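Rental Equipment Technician - Pumps and Small Engines

Hollach Equipment Rental, Skutholm yard
Posted: 06/04/2023
Reports to: Aurelia Oprea, Shop Manager

The Skutholm yard rents trash pumps, tillers, aerators, pressure washers and trenchers to homeowners and landscape crews. We have one full-time opening in the return and repair bay.

Duties

Inspect returned units against the checkout sheet and log damage before the deposit is released.
Change oil, filters, plugs and belts at the intervals in the service binder.
Pressure-test pump housings and replace seals and impellers as needed.
Sharpen and balance mower and edger blades.
Show customers how to prime, start and shut down each unit - this is part of every checkout.
Load and tie down equipment on customer trailers.

Requirements

Two years of small engine work, paid or in a trade program. Able to read a parts diagram and a basic wiring diagram. Able to lift 79 pounds without help. Valid driver's license and a clean record for the past three years. Pump experience is preferred. Technicians supply their own hand tools; the shop supplies torque wrenches, pullers and diagnostic gauges.

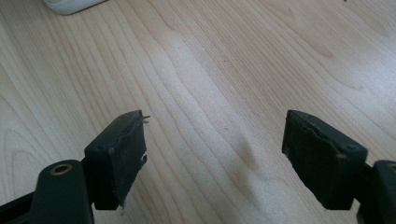

Refugio Lozano adds that new hires should expect to spend most of the first month on pumps, as they come back with more sand in them than any other machine in the yard, and that anyone who can rebuild a seal without the manual will move to the engine bench sooner.

Schedule and pay

Shifts run 8 hours, with a rotating weekend day from spring through fall. Overtime is common in June. Pay is set by a bench test given at the second interview. The test covers one no-start diagnosis and one carburetor rebuild. Health coverage starts after 14 weeks.

To apply

Bring or mail a resume and two work references to the Skutholm counter, attention Aurelia Oprea. List the engine makes you have serviced and any certifications - include expiration dates. Applicants chosen for an interview will be contacted within 13 days. Current employees at the Arberg yard may apply through their own manager.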